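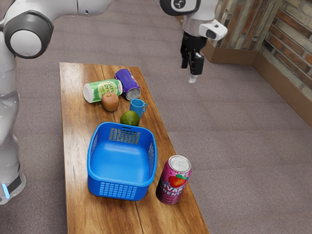 ## How to buy a secondhand dining table without getting fleeced

Most advice on used furniture is written by people selling used furniture. I've bought five tables, regretted two, and now go through the same steps every time.

**1. Ignore the word "solid."** Sellers use it for anything heavy. Get under the table with a flashlight and compare the grain below with the grain on top. If a dark knot shows above and the underside is plain, ask why.

**2. Look at the ends.** Real boards show end grain. Veneer often shows a thin line where the sheet meets the edge. 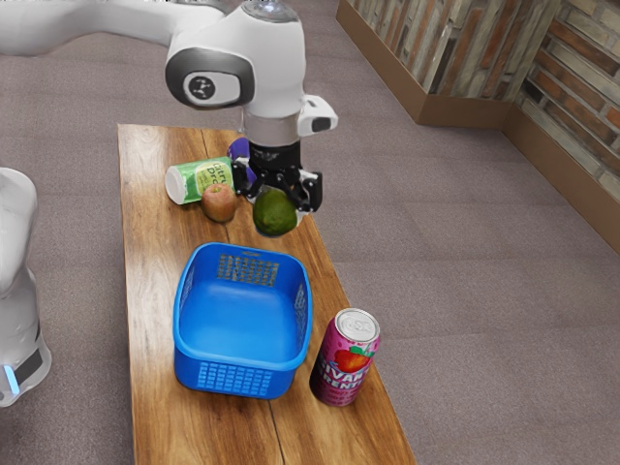
**3. Measure your room first.** A listing never tells you how a table will feel with chairs pulled out. Leave 40 inches between the edge and the wall if people need to walk behind. Long rectangular tables, like the wooden one shown with the avocado, are the ones I see misjudged most. Tape the outline on your floor and live with it overnight.

**4. Rock it.** Push on each corner, then lift one end an inch. "It just needs tightening" can mean a stripped bolt or a cracked rail, so ask to see it tightened before you pay.

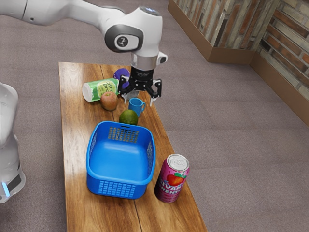

If the seller refuses, walk away. I once drove to Nultstead for a table priced at $1000, was told the wobble came from the floor, and believed it. My floor apparently had the same problem.

**5. Doubt the story.** "Paid $3000 new" means nothing without a receipt, and not much with one. Check what similar tables sold for, and skip the asking prices.

**6. Bring a blanket and two straps.** Take the legs off if they unbolt, and put the bolts in a bag taped to the underside.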